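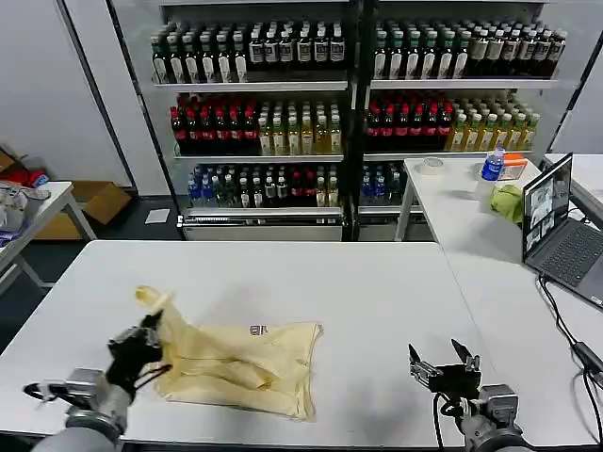
Docs > Sturkon Control > Planning > Soft item workspaces

Last updated: July

5.3 Setting up a workspace for soft items

Soft items need their own workspace profile. The default profile treats everything on the table as a rigid box and will plan the approach too high for fabric, thin packaging and anything else that lies nearly flat. You need Sturkon Control 2 or later and a finished hand-eye calibration (section 4).

Before you begin, clear the area directly in front of the robot. Other things can stay on a neighboring table if you mask them out in step 3.

1. Open the console on the laptop and go to Workspaces > New. Choose Soft item as the type and give the profile a name without spaces.

2. Start the camera feeds. Wait until every feed window shows a live picture before you touch the plane fit. If one stays black, restart the Heka driver from the Services menu and leave the console running.

3. Draw the work polygon on the head camera feed. Follow the near edge of the table and stay a hand's width inside the other edges. Anything outside the polygon is kept as an obstacle but is never offered as a grasp target. Bottles on shelves behind the table are a common source of false targets, so check the far edge twice.

Note: Two white tables pushed together are often fitted as one surface. If the heights differ even slightly, draw the polygon on the main table only and press Refit.

4. Set Stale frame timeout to 3000 ms. Lower values will stop the planner every time an arm passes in front of the item.

5. Send both arms to the ready pose with Arms > Ready. Fingers should be open and angled upward on both sides, with the item lying flat between the hands. Look at the wrist cables while the arms are in this pose. They should hang free and not be caught under a forearm.

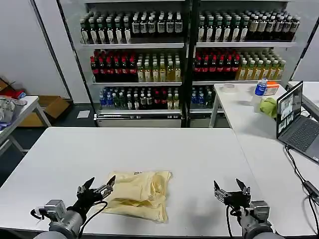
6. Press Segment. The item should get one outline. Creases sometimes split it into pieces, and so can a shadow from the forearm. Raise Merge distance one notch at a time until the pieces join, then press Segment again.

7. Choose Single corner lift and set the lifting arm to Left or Right. The other arm holds its open pose and keeps clear of the table until the lift is done.

8. Run the plan in preview. If the path looks right, press Execute at slow speed.

CAUTION: Keep your hands off the table while Execute is lit. Pause stops the planner but lets the current segment finish. Use the stop button if you need the arms to halt at once.

9. Save the profile. A copy is written to the log folder along with the last segmentation.

If you see error 687

The planner found a corner but no finger pose that reaches it without touching the tabletop. Move the item a little farther from the near edge and segment again. If the error comes back, the plane is probably fitted too high - repeat step 3.

Comments

Melnychuk
Step 6 worked for me after I turned off the overhead light on the left side. Merge distance alone wasn't enough.

Fiona MacRitchie
Is Merge distance saved with the profile? Mine was back at the default on Friday after a restart.

Dikach
@Fiona it is, but only if you save after segmenting. Change it and close the window and it's gone.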